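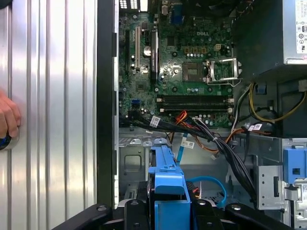 Drurska is a workcell kit for the robotic servicing of desktop computers, developed and sold by the firm Plarkgate. It consists of a table, a set of part fixtures, camera mounts and a software package called Plillex, and is meant to be used with a six-axis arm and a two-finger gripper supplied by the buyer. The kit covers the removal and refitting of processors, memory modules, expansion cards and storage drives in tower cases. It is used mainly by refurbishing shops and by research groups working on assembly and disassembly.

Background

Plarkgate began as a maker of hand fixtures for computer repair benches. Its first automated product, sold under the name Ghanem, was a memory tester with a single linear axis that seated and removed modules on bare boards. Ghanem could not work inside a case and was dropped after 20 units had been built. Its part pockets and the layout of its software menus were carried over to Drurska.

The design goal for Drurska was to work on complete machines without taking the motherboard out. This requires the gripper to enter a space shared with the power supply, the drive cages and loose cabling, and much of the kit's software is concerned with approach paths.

Hardware

The table top is built from slotted aluminum profile. Fixtures and stops are held by slot nuts and can be moved without drilling. The computer is placed on its side with the side panel off, so that the motherboard faces up. The case is located against two low stops but is not clamped in the standard kit. A clamp set is sold separately for lighter cases, which can shift when a module is pressed home.

Parts taken from the computer are placed on a fixture plate beside the case. The plate is 3D printed and can be reprinted by the user from files delivered with the kit. It has a square recess for a processor, a slot for memory modules, and raised rails and pockets for other small parts. The standard plate has 9 stations. A larger plate for drives and full-length cards is listed as an option.

Two views are used. A fixed camera beside the table covers the case and the fixture plate, while a small camera at the wrist is used for the final approach. The wrist camera looks past the fingers, and its mount comes in two lengths to suit different grippers. No lighting is included - Plarkgate advises diffuse overhead light and warns that bright sheet metal can upset part location.
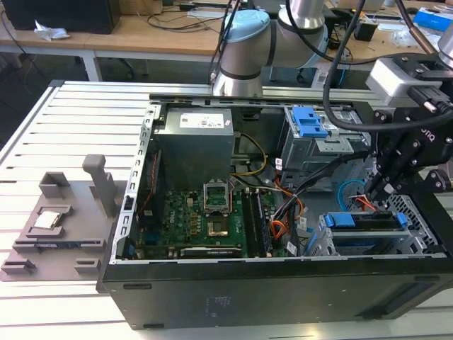

Open tower beside the gray fixture plate, with a two-finger gripper over the drive area. The retention bracket of the empty processor socket is raised.

Software

Plillex runs on a separate computer and communicates with the arm over a wired network. Jobs are written as a list of steps, each naming a part, a grasp and a destination. The operator can run the list straight through or confirm each step by hand. A recording mode stores both camera streams together with arm position and gripper opening, and is the feature most used by research buyers.

The package includes a library of 364 case and board layouts. A layout gives the position of sockets, slots, drive bays and latches, and marks zones that the gripper must not enter. Layouts not in the library can be taught by moving the arm to a series of points on the open machine. Cables are not modeled. If a cable lies across a slot or a latch, the job is paused until it has been moved by hand.

Operation

A typical job starts with the panel off and the power cord disconnected. Drive carriers are released first, by their latches, followed by expansion cards and memory. The processor is left until last. Its lever and bracket are opened by a fingertip motion, and the chip is then lifted by two opposite edges and placed in the recess on the plate. Heatsinks have to be removed by hand before this step, as the standard kit has no screwdriver.

Refitting follows the reverse order. Memory insertion uses a force limit set separately for each end of the module, and the step is rejected if the two ends do not seat at the same depth. Processor placement has a slower approach speed that cannot be raised from the job list.

Evaluation

In an acceptance trial published by Plarkgate, a Drurska cell carried out 1155 part transfers on mixed office towers. Memory and drive carriers gave few faults. Most stops were caused by cables, and the remainder by retention clips that had not fully opened. The trial did not include small form factor cases, which are outside the stated range of the kit.

Reviews in the refurbishing trade have praised the reprintable plate and the layout library. Criticism has centered on the time needed to teach a new case and the absence of a screwdriver. Buyers have also noted that the storage format of the recording mode is documented only in part.

Versions

Drurska is sold as a full kit with table, as a table-free kit for existing benches, and as a Plillex license with fixture files only. The license-only version does not include camera mounts.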